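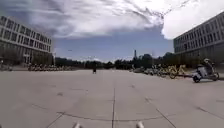
Plomton Outdoor Navigation Project
Student progress report to the Plurell Fund
Reporting period: February to May

1. Status in brief

The project is on schedule for the driving work and behind schedule for the obstacle work. The robot, which the students call Baster, now follows a planned route across the plaza between the two teaching buildings without a person steering it. It does this at walking speed with a student alongside holding the stop remote. It does not yet deal well with people and scooters that cross its path, and the second half of this report is mostly about that.

The class has 16 students, the same number as in the last report. Two moved from the hardware group to the software group in March at their own request. The hardware group is now small but has less to do.

2. Work completed

Chassis and drive. The front housing was rebuilt over the winter break after the mounting tabs cracked. The new parts are bolted through the main plate and no longer glued. The left drive motor was replaced once. We kept the old one for teaching and it has been taken apart in two lab sessions.

Wheel odometry. The students measured drift over the long straight section of the plaza by following a joint line and comparing the reported position with a tape. Drift to the left was larger than drift to the right, and the cause was a difference in tire pressure. The pressure check is now the first line on the start sheet.

Camera. The forward camera uses a very wide lens, so straight seams bend near the corners of the picture. For most of March the students ran line detection on the uncorrected video and got poor results near the edges. They then wrote a calibration routine with a printed checkerboard. After correction the seams come out straight enough to use as a heading reference. A write-up is in the class folder and the next group should be able to repeat it in one session.

Labeling. The students have labeled 3,320 frames taken from outdoor drives. The classes are pavement, person, bicycle, scooter, car, building and vegetation. Bicycle and scooter were one class at first and were split in April, and 1,621 frames had to be gone through a second time as a result. This took most of two weeks and was not in the plan. We should have settled the class list before labeling started.

Route following. Baster stores a route as a list of waypoints and drives between them using odometry, the heading reference and satellite position. Satellite position is poor close to the buildings and good in the middle of the plaza. The software lowers its trust in the satellite signal when the robot is near a facade. The switch between the two modes used to cause a visible jerk in the steering. It was smoothed out in April.
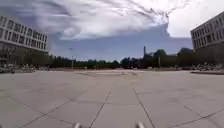 Aasen asked at the mid-term review why the tests were kept to a single plaza, and whether a system tuned on one kind of paving would work anywhere else. The comment sent afterward went further: the heading reference depends on regular slab joints, most campus paths are asphalt, and the final report should say plainly what happens when there are no joints to follow.

We accept this. The plaza was chosen because it is close to the lab and we have permission to drive there. The students have started a version of the software that ignores the joints completely and uses only odometry and satellite position. It works in open areas and wanders near walls. We plan to test it on the asphalt path behind the workshop before the end of term, and both sets of results will be in the final report.

3. Work not completed

Obstacle handling. The detector finds people at short and medium distance. At long distance a standing person covers only a small part of the image and is often missed. The students tried running the detector on a cropped center region at full resolution. Detection improved but the onboard computer could not keep up, and the robot had to slow down. They are now testing a setup where the crop is processed only on every fifth frame.

Moving scooters are the harder case. Riders cross the plaza at an angle and come in from the sides, where the lens stretches the image most. The detector was trained mainly on parked scooters, so it tends to report a moving one late or label it as a person. Until this is solved the robot will not be driven without a student on the stop remote. That was a condition of our permission to begin with and we have no wish to change it.

Parked vehicles. Rows of bicycles and scooters along the edges are treated by the planner as a solid wall. This is safe but makes the usable lane narrower than it has to be, and on one route the robot stopped because it judged the gap too small. The margin has been reduced and the route now completes.

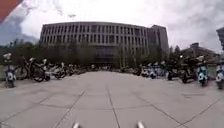
Light and weather. Most of the drives so far were made in daylight. Bright cloud causes the camera to lower its exposure, and the shaded ground floors of the buildings then come out very dark. Detection in those areas drops. The students want to set the exposure from the lower half of the image only, so the sky has no effect on it. The code is written but not tested outdoors. No drives have been made in rain. The electronics box is not sealed and we do not plan to seal it this year.

Dark patches on the paving were also a problem. The early software took stains for holes and steered around them. More labeled examples fixed most of this. A few wrong detections remain on worn slabs.

4. Teaching

The students work in 5 groups: chassis, power, mapping, vision and test. Each group keeps a log and reads from it at the start of the session. The quality of the logs is uneven. The test group's are good and the vision group's have gaps, including most of the camera calibration period, which is why that write-up had to be put together later from memory and saved files.

We had planned for every student to lead at least one outdoor drive. Nine have done so. The rest are scheduled for the remaining sessions, weather permitting. Leading a drive means going through the start sheet, calling the start and stop, and filling in the drive record afterward.

Two students asked to continue with the mapping software as an independent study next year. The department has agreed in principle.

5. Spending

Spending is within the approved budget. The replacement motor and the second battery came out of the repair line. The travel line has not been used, as the regional meet was moved to the fall. We ask the fund for permission to move the travel money to computing. A faster onboard computer would let the vision group run the full-resolution crop on every frame, and it would fit the existing mount and power supply.

If the transfer is not approved, the work will go on with the present computer at the lower driving speed.

6. Plan for the rest of the term

Finish the remaining student-led drives.

Record more frames of moving scooters and bicycles, with riders from the class, and retrain the detector.

Test the exposure change outdoors.

Run the version without joint lines on the asphalt path and compare it with the plaza results.

Write the handover notes. Each group will write its own section, and the draft is due one week before the final report.

Drive records, the start sheet and the current class list for labeling are attached separately. The battery log is missing the first two weeks of February.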